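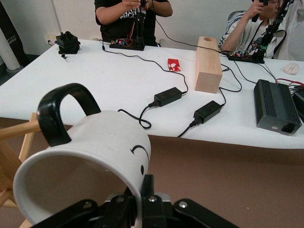

Petrică Bratu holds that a coffee break ends the moment someone mentions work, and that by this measure he has not had one in 17 years. He told me so at ten past ten in the morning, leaning on a filing cabinet, in a tone that suggested I was the one who would bring it up.

Magazine > Working Life > Features

The Ten O'Clock Problem

I had come to Zidmont to look into the coffee break, which is supposed to be dying. Every few years an article says so. I have written two of them. The first blamed email and the second blamed phones, and if I live long enough I expect to write a third blaming whatever is standing closest.

Bratu does the payroll at Wurska, a maker of window fittings with 524 people on its books and one very long hallway. Until last May, Wurska stopped for coffee at ten. It wasn't in any contract. A woman in dispatch got up, the two desks next to hers got up, and a kind of tide went through the building until even the sales floor was standing around holding something hot. It lasted as long as it lasted. Managers hated this part of it, and came every day.

Then the company bought Mavow.

Mavow is a piece of scheduling software that gives each worker a break at the time when a break will do the most good. It knows this from your calendar and from how fast you type. A small green leaf unfolds in the corner of the screen. You have been judged ready to rest. The trouble is that the person you like talking to has been judged ready at 10:40, and the one you have been avoiding since the holiday party gets his leaf exactly when you get yours.

"I drank coffee with the same man from legal for a month," Bratu said. "We ran out of weather."

The people in charge were not fools. The old break had real faults, the main one being the line. When several hundred people want coffee at once, most of them spend their break looking at the back of someone's head. The kitchen on the second floor has 2 machines, and one of them has been descaling itself for as long as anyone can remember. Spreading everybody out over the morning was a sensible answer to a question about lines. The line, I am told, was where people found out things. A young engineer learned there that the part she was redesigning had been dropped from the catalog. Two marriages are credited to it, along with one divorce, which the parties still describe as amicable if they're asked separately.

Ovidiu Bogdan takes a colder view. He ran the project that brought Mavow in, and he has the patience of someone who has explained it at every lunch since.

"They say they miss each other," he said. "They sit in the same room."

I put it to him that sitting in the same room isn't the same as standing in the same hallway. He wrote that down, I think to be polite.

He does have a point about memory, though. Ask people at Wurska about the old ten o'clock and you'll hear about a golden age of laughter and homemade cake. Press a little and the cake came out on birthdays, the laughter was mostly at the expense of accounting, and anyone on a headset missed the whole thing. The receptionist was never once able to leave her desk. She likes the leaf. She has hers at 11:15 and spends it in her car with the radio on, and when I asked whether she found that lonely she gave me a look I have been thinking about ever since.

What happened next was not in the project plan. People began to cheat. Somebody worked out that if you typed very slowly from half past nine, Mavow took you for exhausted and moved your break up to ten. Word got around, as it does, and soon a good part of the building was pecking at its keys like hens. Output between nine thirty and ten fell off a cliff. Bogdan showed me the chart with something close to pride.

The others simply go to Fodor, the bakery across the parking lot, which has no software of any kind and charges 600 for a coffee, in a currency I'm told makes this reasonable. I went over with Bratu a little before ten. The tables were full of Wurska badges, and there was a line out the door. He got in it happily. The man in front of us turned around and asked whether the March overtime had gone through yet.

Bratu looked at me, then at his watch.

Contact the editors | Copyright 2019, all rights reserved | Back to top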